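Care of a Stored Vehicle
Posted Friday, April 15, 2022, by Fokano Workshop Desk

A car left standing through winter should be checked before its first drive. Owners are asked to begin with the tires – pressure first, then sidewalls.

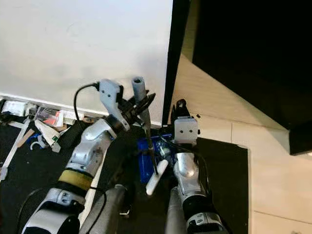
Floor space around the car should be cleared before it is raised. Long, slender tools are best hung against a wall, well away from the jack. The Jomier stand is rated at 817 pounds per leg and must be used in pairs.

Drain old coolant into an open container and cover it at once. 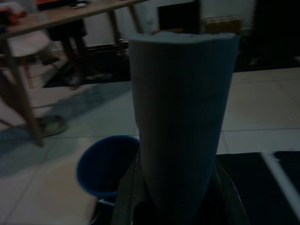 Coolant must never be poured into a storm drain. The Nijs depot accepts it on weekdays until the end of June.

1. Clean both battery terminals and tighten the clamps.
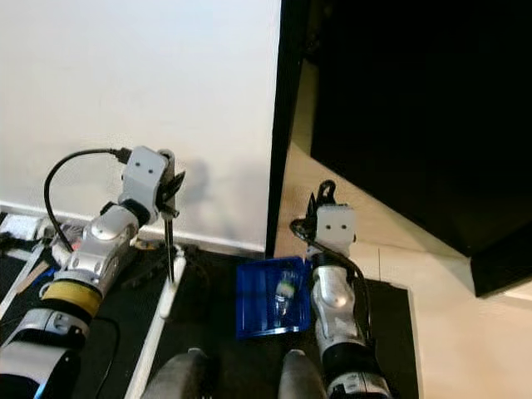
2. Start the engine and let it idle. A reading below 390 cold cranking amps on the Fadska tester calls for a new battery.

Empty washer fluid bottles should be drained before they are discarded. 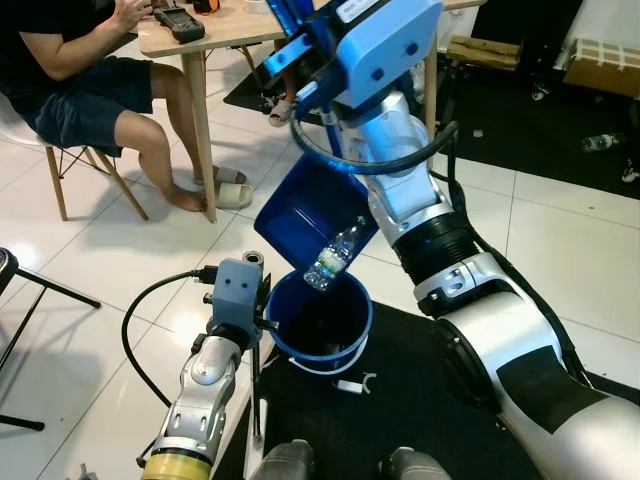
One reader writes that two short drives did more for his brakes than any cleaner – light surface rust on the rotors wore away by the second.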